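Re: [cell-talk] Skastlow cell, gripper view drifting in the kitchen sim
From: Aoi Kuroda
Date: Sat 19 November

Hi Rosaire, hi all,

Sorry for the slow answer, I wanted to go through the Skastlow setup properly before I said anything silly. Four renders from the kitchen cell, two from the cameras by the gripper and two wider ones: 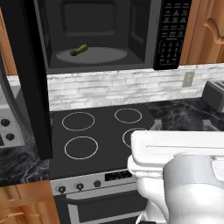
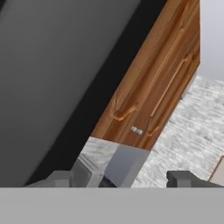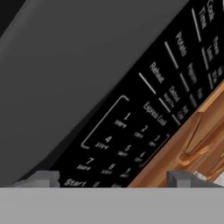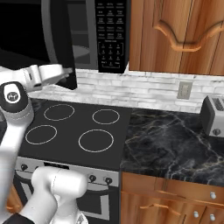 Vallwood Robotics Club - Simulation Cell Group

Rosaire Kowalchuk wrote:
> I reloaded the cell after the October update and the gripper
> camera looks tilted to me. Is that the mount file or am I
> reading it wrong? Also, which contact settings are you
> running for the microwave door?

So, the tilt. In the third one the keypad leans over by quite a lot, and I went straight to the mount file just like you did. It's fine! The camera is fixed to the hand, so when the wrist rolls, everything rolls with it. Check the palm instead - it should be a flat gray band straight across the bottom, with a finger coming up on each side. If the palm sits level, leave the mount alone (I "fixed" mine once and spent 2 evenings undoing it).

Door settings: I'm on the Laur contact file, line 346, hinge damping at 18. I had it at 17 before and the door kept bouncing on me. Please don't copy the Dranura values, they were tuned for a much heavier door and the fingers sink right into the edge.

One more thing - after any reload, home the arm first and only then load the kitchen. The other way around I get a wrist offset, and it's small enough to miss until you reach for the door.

Could you send me your joint log from the reload? Just the wrist is plenty.

Aoi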